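README for the Draltgate gripper recordings
Maintained by Manee Saithong
Status: usable, with complaints

What is in the folder

There are 111 recordings of a hand-held gripper being used on a white tabletop at the Husten shared workshop. I have marked 86 as good. The others stay in a folder called doubtful, and I would leave them out of any training run until you have watched them yourself.

The gripper follows the Holmgren plans with our own changes to the finger mounts. A person holds it and does the task by hand, and the camera rides along. The idea is that a robot arm fitted with the same fingers can learn from this. I have my doubts. Our arm has been to the repair bench more often than it has been to the table, and so far the only thing it does reliably is home itself.

Why I don't trust the easy numbers

Someone wrote "works on small electronics" on the project board in February. What we had at that point was one operator, one table and good light. Change any of those and I expect the success rate to drop. Until somebody tests it, please don't repeat that line in a talk.

A plain white surface also gives the tracking software very little to hold on to. Rastora, the script we use to recover the camera path, drifts when the fingers pass close over the bare table. The smudges probably help it, so don't scrub them off halfway through a set.

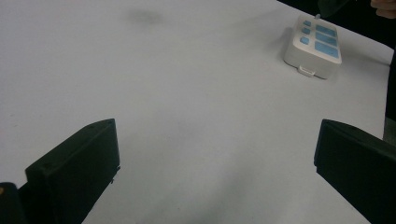
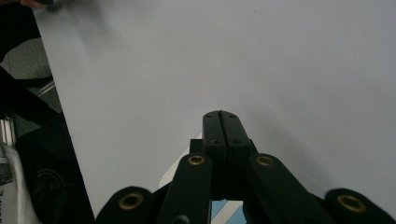 Fingers open with the white and blue device on the table; fingers closed.

Finger width is stored as a number between 0 and 1. Zero means closed, in theory. The plastic flexes when you squeeze hard, and in 51 of the recordings the closed value wanders below zero. I did not clip it. If your loader chokes on negative numbers, clip them on your side and say so when you report results.

Known problems

Timestamps can slip by up to 3 samples against the video. The fix in the tools folder works on most files and makes a few worse. Compare before and after.

Task labels were typed by hand. "Pick" and "pick up" mean the same thing. "Move" could mean anything.

There is no force data. Anyone who claims to read grip force from finger width is guessing.

Before you add more

Calibrate at the start of each session, and again if the gripper gets dropped. Keep failed attempts and label them failed. The early sets have almost none, and I don't believe we were that good.

Changes go through me. Send the raw files along with the processed ones.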